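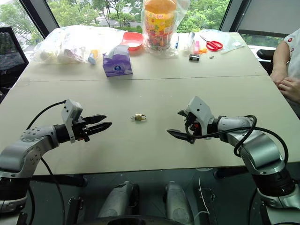

Ask Deolinda Cardoso what a robot can do in your kitchen today and she starts laughing before you've finished the question. "Which kitchen?" she says. "Mine, with the drawer that sticks? Or the nice clean one in your head?"

Cardoso has spent most of her working life on machines that pick things up. She started on packing lines, moved over to a small group called Mirkavano, and now runs a project there known as Rennie, which is trying to get a pair of arms to handle the fiddly jobs people do without thinking: undoing a padlock, folding a dishcloth, getting the lid off a jar of screws. I went to see her on Tuesday, August 2, 2022, expecting an hour and staying for most of the afternoon.

The padlock is her favorite. It's a little brass thing, the kind you'd put on a gym locker, and she talks about it the way some people talk about a difficult cat.

"You and I hold it in one hand, and we don't even look," she says. "We feel the key bump around until it finds the slot. A gripper with two fingers has to get the lock up off the table first, and it's lying flat, so what do you grab? The shackle? Then it swings. The body? Then you're covering the keyhole. And now the other arm has to come in with a key, and the two of them have to agree on where the lock is to within a hair."

Do they agree? "Sometimes! In February we had a run of 172 tries and it opened 29 times. I was so happy I called my mother." Her mother asked whether it would have been quicker to use the key herself. "I said yes, Mãe, it would."

That number surprised me, and I told her so. I've watched the same videos everyone else has, with a robot gliding around making an omelet. Cardoso doesn't dislike those videos. She thinks most of them are real work by good people. But she'd like to see the tries on either side of the one that was posted, and she'd like to know who put the eggs where they were.

"Move the bowl a hand's width and ask them to go again," she says. "That's the whole interview, for me."

So what's ready? Here she gets going, and I had trouble keeping up with my pen. Moving boxes that are all one size, yes, for years now. Vacuuming a floor, sure, as long as you've picked up your socks. Sorting parts into bins in a shop, getting better every month. Wiping a flat table is closer than people think, she says, and she gives that one 2 years before it's dull. Laundry is further off. Cloth never lands the same way twice, and a T-shirt that's inside out can beat a very expensive computer.

Her colleague Adesuwa Chukwu came over halfway through this and disagreed with nearly all of it. Chukwu writes the part of Rennie that decides what to do after something has gone wrong — the key dropped, the bag slid over, a finger caught on the edge of a tray. She thinks the shop floor will get there well before the home does, wiping included.

"In a shop you can tell people the tray goes there," Chukwu says. "You can paint a square on the bench. Try painting a square on my sister's counter."

What excites her is recovery. A year ago, if the arms fumbled something, a person had to step in and set it all up again. Now they'll often back off, look, and have another go, and she has counted as many as 9 attempts in a row before they gave up. "I know it sounds like a small thing," she says. "But a kid learning to tie shoes does that. You can do a lot with a machine that keeps trying and doesn't break the table."

I asked them both whether they'd have it at home. Chukwu said no, flatly, there's nowhere to put it. Cardoso thought longer. She'd take one for the garage, she said, if it could sort the coffee cans of bolts her father left her, and she wouldn't mind if it took all night.

"People want to know when it'll be as good as us," she said. "I'd settle for slow. Slow is fine! My dishwasher is slow, and I love it."

She's hoping to start on keys of different shapes in the fall, with a new set of softer fingertips. Chukwu wants to work on zippers first. They were still arguing about it when I went to find my car.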